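STULTSTEAD, December 21, 2023 - Families who were moved out of two apartment blocks on Golestani Street after a parking deck gave way will not be allowed back before April, the city said.

The middle section of the deck, which sits between the two buildings, dropped onto the level beneath it shortly before dawn. Six people were hurt. Four were treated for cuts and bruises and sent home the same morning, and two were kept in the hospital with broken bones. No one was killed. Fire crews went through the lower level twice with dogs and said they were satisfied that everyone had been found.

The two blocks did not fall, but engineers who looked at them the next day found cracks in the columns on the side facing the deck. The city ordered both buildings emptied. That left 336 residents without a home, many of them with whatever they had carried down the stairs in the dark.

"We are not going to guess about those columns," said Fouzia Jafri, the city's chief building inspector. "The south stairwell shares a footing with the deck. Until that footing has been opened up and looked at, I can't sign a paper that says people can sleep there."

Jafri said the deck had been built with a permit but that the upper level had been changed later without one. Drawings on file with the city show a single layer of concrete. Crews clearing the debris found two, with a layer of gravel between them. The extra weight was never reviewed, she said.

It is not clear when the second layer was added. The buildings have changed hands twice, and the current owner, Esen Property, said in a written statement that it had no record of the work and was going through papers left by the earlier owners. The company said it was cooperating with the city and would pay for hotel rooms for the first 30 nights. It did not say what would happen after that.

Tenants said water had been coming through the deck for a long time. Several said they had reported it to the building office and had been told it was a drainage problem. One woman who has lived on the third floor of the east block for nine years said she had stopped parking on the lower level after pieces of concrete landed on her windshield. Another tenant said a metal plate had been laid over a soft spot near the ramp last winter and that cars made a loud bang going over it.

City records show three complaints about the deck. Two were closed after an inspector visited and found standing water but no damage to the structure. The third was still open when the deck fell. Jafri said her office would look at how those complaints were handled and that the review would be done by someone from outside the department.

"I want to know what was seen on those visits and what was written down," she said. "If we missed something, that has to come out too."

The city has opened a help desk in the gym at the Ument Recreation Center. Residents of both blocks can register there for hotel rooms, school bus changes and replacement prescriptions. They should bring a lease, a utility bill or any mail with the address on it. People who left their papers behind can still register, and staff will check names against the rent roll.

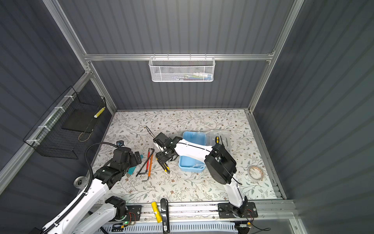
*A white mesh basket hangs from a crossbar above a floral-patterned mat.*

Getting belongings out of the apartments has been slow. Firefighters are escorting one adult from each household, and only on the side away from the deck. Each visit is limited to 30 minutes. Residents of the east block are going first because its north stairwell has been cleared for use. The west block has one working stairwell, and it has to be braced before anyone can go up.

People are being asked to take medicine, documents, winter clothes and small items they need for work or school. Furniture has to stay for now. Pets were brought out on the first day by animal control, and those that have not been picked up are at the county shelter, which is not charging a boarding fee for them.

Gas and water to both buildings have been shut off. Power is on in the hallways only. Residents have been told to expect that anything in a refrigerator or freezer is lost, and the city said it would hire a crew to clear out food before it becomes a health problem.

Golestani Street remains closed between the bakery and the post office. The number 6 bus is using the next street over in both directions, with a temporary stop outside the library. Delivery trucks can reach the stores on the north side of the street through the alley. Store owners said business had dropped sharply in what is usually one of their best weeks of the year, and several have asked the city to open at least one sidewalk before the holiday. The fire department said a decision on that depends on how fast the loose section at the top of the ramp can be taken down.

A crane was brought in to lift the largest slabs. The work stopped for most of one day after a crack monitor on the west block showed movement, and it started again when the readings settled. Crews are now cutting the slabs into smaller pieces before lifting them, which takes longer but puts less load on what is left of the deck. The contractor expects to finish clearing the upper level early in the new year.

Vehicles are a separate matter. Cars that were on the street or in the open lot have been returned to their owners. Cars on the lower level are still there, and the city said owners should file with their insurance companies now and not wait for the vehicles to be recovered. A list of license plates is posted at the help desk.

After the columns on the deck side have been braced, engineers plan to dig down to the shared footing and take samples of the concrete. The samples will be sent to a laboratory. If the results are good, repairs to the columns could start in February, and the east block could be ready for its tenants first. Jafri said the April date was the earliest she could see and that it applied to both buildings until she had a reason to split them.

"It could be later," she said. "I would sooner say that now than have people pack up twice."

Tenants have asked whether they still owe rent. Under the city's housing code, rent is not due for any day on which a building is closed by order, and tenants who have already paid for the month can ask for part of it back. Deposits are handled differently. A tenant who wants to end a lease can do so in writing and must be given the deposit within 30 days. Forms for both are available at the help desk.

The Stultstead council has called a special meeting on parking structures. The council will be asked to approve money for checking every deck in the city that is attached to, or shares a footing with, a residential building. The building department does not have a full list of them. Older decks were often filed under the address of the building they serve - in some cases with no mention of parking at all - and staff are now going through the paper files and checking them against aerial photos.

Under the proposal, owners would have to hand in an engineer's report within 100 days of getting a notice. Decks without a report would be closed to vehicles. Owners could also be billed for the city's costs if an emergency closing followed. One council member has already asked for a longer deadline for small buildings, saying there are not enough engineers in the area to do the work that fast.

A relief fund set up through the city is taking donations for the displaced families. Gift cards for groceries and gas are the most useful, according to staff at the help desk. The center has enough clothing and is not able to store more. It is still short of phone chargers, diapers in larger sizes and rolling suitcases.

The help desk is open from 8 a.m. to 7 p.m. and will stay open through the holiday with shorter hours, which will be posted at the door. Residents who cannot get there can call the city's main number and ask for the Golestani Street line. Interpreters are available by phone.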